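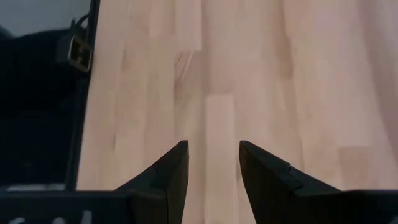

Gripper Fault at Totamach Traced to Worn Cable

Totamach has returned its Rilon bench cell to service after a gripper fault in June that led to a 13-day suspension of work. Uriel Vergara, who oversees equipment safety at the company, discussed the findings of the internal review.

The fault occurred during a routine handling run. The arm had completed 247 cycles when the fingers opened while carrying a steel part. "The controller still reported a closed grip," Vergara said. "It went on to the next position with nothing held, and the part landed on the floor inside the guarded area." No one was injured.

Inspectors found a worn conductor in the signal cable, at the point where it bends near the wrist. The fault appeared only at certain arm angles, and the first two bench tests did not reproduce it.

Asked whether the wear should have been found earlier, Vergara said that it should have. "The cable was on the inspection list, but the list called for a visual check with the arm parked. In that position the damaged section is hidden."

The revised procedure requires the gripper to be opened fully over a clear tabletop and the wrist turned through its whole range before each shift. The cell now stops if finger position and grip signal disagree for more than 40 milliseconds.

Vergara said the same check will be extended to the Vitow line once its operators have been trained.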